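Honbridge Home Decorating Group
Minutes of the general meeting, 15/09/2020
Present: 17 members. Apologies were received from the Plotham members, who were at their own wallpaper evening.

1. Minutes of the last meeting
Accepted with one correction. The paint colour chosen for the library reading nook was Soft Fern, not Soft Fawn. (Very glad we caught that before anyone opened a tin!)

2. Money
The balance stands at $2253. The July cushion sale did far better than we dared hope, and the two velvet bolsters went in the first ten minutes. We still owe the hall for one evening.

3. Reading nook
The walls are finished and they look wonderful. The green is darker in the corner than it was on the sample card, but everyone who has been in agrees it suits the room, and the librarians have already moved a lamp in. Still to do: second coat on the skirting boards, one curtain rod, and a decision on the rug. Two rugs were brought along and laid out on the floor. The striped one was the clear favourite. The flat weave is cheaper and easier to vacuum, so we'll borrow both for a week and try them in place.

4. Curtains
We had a long and very happy discussion about fullness. Most of us have been buying panels that are too skimpy! The general feeling was that the total width should be at least double the width of the rod for light fabrics, and a bit less is fine for heavy ones. Hems should just touch the floor. A member suggested hanging the panels for a few days before hemming so the fabric can drop, and several people said they wished they had done that.
The Thongsuk linen samples were passed around. The oatmeal and the rust were both much admired. Up to 200 metres is available at the group price if we order together with Plotham. Please send in your measurements, with the rod width and the drop written separately, as last time we had some mix-ups.
Agreed: to place a joint order with Plotham.

5. Peel-and-stick wallpaper
Three members have now tried the Anadik paper at home and brought their notes. It went up beautifully on smooth walls that had been washed and left to dry. On textured plaster it lifted at the seams within a fortnight. Matching the pattern is a two-person job – one to hold the top, one to peel the backing. The leftover half roll made a lovely lining for a dresser drawer, and there was much interest in doing this as a group activity.
Agreed: to hold a drawer-lining night. Bring your own drawer, clean and empty, and a sharp knife.

6. Spring swap table
Back by popular demand. Frames, lampshades, door knobs, fabric over one metre and part tins of paint with the colour written on the lid are all welcome. Limit of 4 items each so that there is room for everyone. Anything left at the end goes home with whoever brought it.

7. Other business
The tall ladder is out on loan and can be booked again once it is back. A visit to the Plotham tile shop was proposed and warmly supported – dates to follow by email. 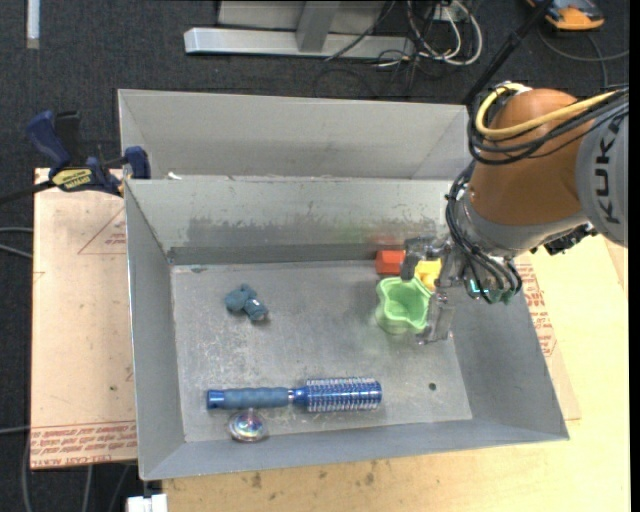 8. Next meeting
Same room, same time, next month. The topic is lampshades, so bring one you love or one you'd like help with. Tea is supplied, and baking is always welcome!
The meeting closed at 9:10 pm.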